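Play Kitchens, Looked At Twice

I have been suspicious of play kitchens for as long as I have been writing these gallery pages. They photograph well. They sell on one good picture, usually with a single perfect strawberry in it, and then they spend years as a bin of odds and ends. Brullholm asked me to go through a mixed tabletop set anyway, so I did, in July, with Teodor Pascu keeping the notes and disagreeing with most of them.

A word on the claims first. The leaflet from Erkholm, who pack the set, says it offers "2247 meal combinations." I don't know how anyone arrives at that. I suspect they counted ketchup on an orange as a meal, and then counted it again the other way round. Teodor thinks the number is harmless. I think a number that exact ought to have someone standing behind it.

The other claim is that everything is scaled to match. Play sets always say this, and it is worth checking with the cookware and the food out together on a plain white table, where nothing can hide behind a cardboard backdrop.
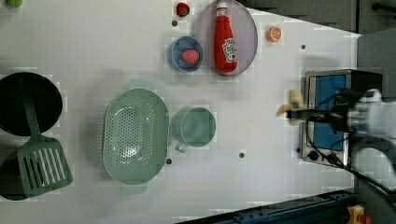

2 min read - 400 words

Sage green for the colander, the measuring cup and the slotted spatula. It's a color I expected to dislike, mostly on the grounds that every nursery catalog has used it lately. Next to the black pans it looks fine. I'll leave it at that.

The colander is the big item, oval, with a handle at each end and plenty of small holes. Compare it with the little blue bowl, which has one strawberry in it and not much room to spare. So much for matching scale. Teodor's answer is that real kitchens have big colanders and little bowls too, and I've written that down because he asked me to.

Ketchup on its side, on the light purple plate. The label is Heinz-style, white on red, and a child will know what it is from across a room. I have my doubts about giving it the best plate.

An orange half-slice, with the segments showing. Of all the food this is the one I'd keep. Two strawberries seems right, one to serve and one to lose under the couch.

The toaster oven, with its blue door panel and two black knobs, is the piece children will fight over. I would have traded it for another pan. Teodor would not, and he went on about it for most of an afternoon. The yellow banana is out by the oven door, and I'd like to hear which of the 2247 combinations calls for a toasted banana.

On storage, Szabó sell a lidded crate they say will take a whole play kitchen. Maybe so. In my experience a long-handled spatula is what keeps any lid from closing, and this one has a long handle. Measure before you order, and measure with the colander in.

Punisthorpe, whose tea set was the subject of the last gallery, wrote to say I had been unfair about their saucers. I looked at the saucers again and I stand by it. The cups are better than I gave them credit for, and I've changed that line on the old page.

Would I buy this one? For the cookware, yes, probably. For the food, I'd wait until somebody hands theirs down - toy fruit has a way of turning up in every house that has had a four-year-old in it. Teodor gives the set 4 out of 5 and would like it known that he'd have gone higher if I had let him write about the oven.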